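Category: Home & Kitchen > Opinion

In Defense of the Cup Brush

By Moushumi Kumarasinghe

Print this | E-mail this to a friend

I have been washing cups wrong for most of my adult life, and so have you, probably. You squirt some soap in, you jam a kitchen sponge down there with three fingers, you twist your wrist until the knuckles get stuck, and then you rinse and call it clean. It isn't clean! Run a fingertip along the bottom, where the side meets the base, and tell me what you feel. (Film. You feel film.)

My conversion came in February, when my friend Eilidh Crichton stayed with us for a week and quietly bought me a sponge on a stick. I was a little insulted. I own a dishwasher, and I own a whole drawer of scrubbing things, 70 dollars' worth if I'm being truthful with myself, including a bristle brush from Clumeo that flicks gray water straight into your eye. What did I need with a lump of foam on a handle?

Well, I needed it for everything. Tall cups, the kids' plastic cups, the narrow vase, the thermos I had been avoiding for longer than I'd like to put in writing. The foam squashes down to get past the rim and then fills out again at the bottom, so it gets into that corner my fingers never reached. One or two turns and you're finished. I find it weirdly satisfying, and my husband has started taking his turn without being asked, so draw your own conclusions.

Now, the complaints. Iresha Paul, who lives across the hall and has opinions about my sink, says a sponge on a stick is still a sponge and will smell like one. Fair enough! But that's a storage problem. A wet sponge lying in a puddle by the faucet will smell no matter what it's attached to. Get one with a hook or a loop on the end of the handle and hang it up where air can get at it, and when the foam starts to crumble, throw it out. Please don't keep it for "the dirty jobs." We all have a bucket of those under the sink and we never touch it.

The other complaint is that it's one more gadget, and I do have sympathy there. I'm the woman who bought the egg thing. But I'd trade the egg thing, the avocado thing and that whole drawer for one long handle and something soft at the end of it. Start with the cup you drink from every day, the plastic one you only ever rinse. Do it Saturday morning before the coffee.
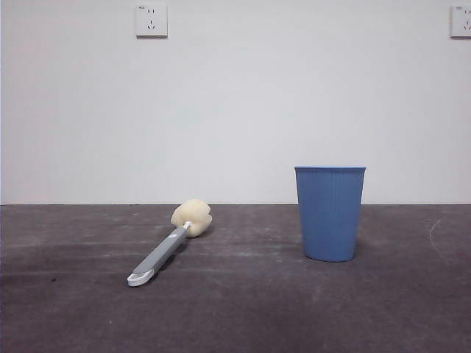

A sponge brush with a hooked handle, and a blue plastic cup.

Related items
Why I Stopped Buying Matching Mugs
The Dish Rack Is Too Big
Letters: Readers on Soaking Overnight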